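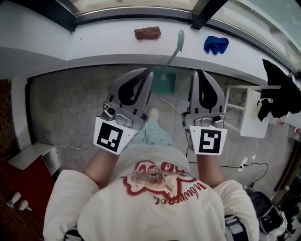

Workshop tips: trying out hand-held grippers before you settle on a pair

September
By Shahla Kordestani

These notes come from comparing two sets of hand-held grippers, the Plingate and the Brulorov, on ordinary tidying jobs: folding cloths, moving a broom, picking up small bottles. Most of it applies to any pair with a camera and a marker tag on each hand.

Clear the floor first

Work out how far you will step forward and back, and move anything in that strip. A bag by your feet is easy to forget once both hands are full. Run cables along a wall where you can. Where one has to cross the floor, tape it down flat at both ends and in the middle.

Keep the power strip to one side and within reach of a foot, but not where you will kneel on it.

Check the tags

The square black and white tags need to be flat, clean and fully stuck. A corner that lifts will catch the light and the tracking will drop out at odd moments. Wipe them with a barely damp cloth and let them dry. Do not use window cleaner, as it took the print off one of ours.

If you swap tags between hands, write down which is which. Esmaeil Kordestani lost an afternoon to a left and right mix-up, and the recordings had to be done again.

Clean the lenses

Use a soft lens cloth. Kitchen paper leaves fluff and will scratch in time. Do both lenses at the start and again after handling anything dusty. While you are there, try each screw on the mount with the right size driver. Stop when it is snug - the threads are small.

Soft finger pads

Curved pads are good at hooking under a fold of cloth and poor at picking up anything thin and flat. For a sheet of card, slide it to the edge of the table and take it from there.

Pads pick up grease from your hands. Wash them in warm water with a drop of washing-up liquid and dry them fully before refitting. The Brulorov pads went shiny after 500 grips and started to slip on plastic. The Plingate pads lasted longer but were stiffer to close, and Golnar Nazari, who has smaller hands than the rest of us, preferred the softer ones.

A fair comparison

Use the same objects in the same places for both pairs. We used seven things and marked their positions with masking tape. Do every task with one pair, rest, then do them all with the other, and swap the order next time.

Good test objects:
- a cotton cloth, crumpled
- the same cloth, folded
- a broom or brush with a smooth handle
- a dustpan
- a small bottle with a screw cap

Broom handles are harder than they look. Grip low down and keep the other hand free to steady it. Stand the broom where it cannot fall on a cable.

Results, for what they are worth: Plingate managed 75 clean pick-ups before we stopped for the day. Brulorov reached the same number with more drops on the bottle and fewer on the cloth.

Light

Windows ahead of you cause trouble on bright days, when the cameras darken everything in front of the glass. Draw a blind or turn side on. We found late afternoon easiest in our room.

Wrists and shoulders

Stop after 35 minutes. Holding both arms out in front is tiring, and grip gets careless before you notice it. Short sleeves help, as loose cuffs can catch on the grippers. If you wear a bag or a harness, do up the straps evenly and tuck the ends in.

Putting away

Store each gripper with the pad open and nothing resting on it. Ours go in a Rahimi tool box with an old towel between them. Jamshid Karimi keeps spare tags in an envelope in the lid.

Last updated: September, with the note on window cleaner added

Contact: Shahla Kordestani, Brollell workshop pages | Copyright Brollell | Back to top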